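News from the Okabe bench

Those of you who have followed Drolico from the start will remember how long we spent just deciding what the arm ought to learn first. Well, we settled on desktop computers, and the past few weeks have been all about gathering examples, one patient run after another. As of 30 December 2023 we have 268 of them saved, which makes me happier than I can say! Each run pairs what the cameras see with how the arm moves, and the view from down at the wrist, with the fingers close to the processor, is the one our learning system seems to lean on most. 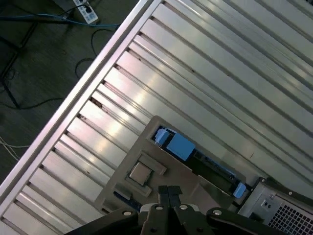
Skulemance wrote in to ask whether we keep the clumsy runs or throw them out, and said their own group had been sorry to lose theirs.

We keep them (in a folder of their own, clearly marked), and 74 of the runs so far have ended up there. A fumble followed by a good second try can teach a lot, so we would hate to toss it. Hard drives are getting plenty of practice too. They are bigger and easier to grip than a little square chip, but the angle matters a great deal, and we try to vary it a bit from one run to the next.

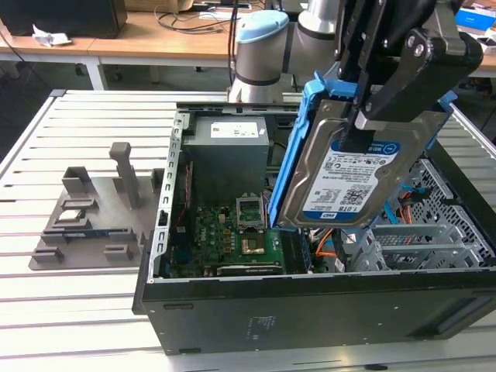 A 1.0TB drive in its blue caddy, held over the open tower.

In January we hope to add 20 more runs with memory modules, and then the whole lot goes over to Peltden for training.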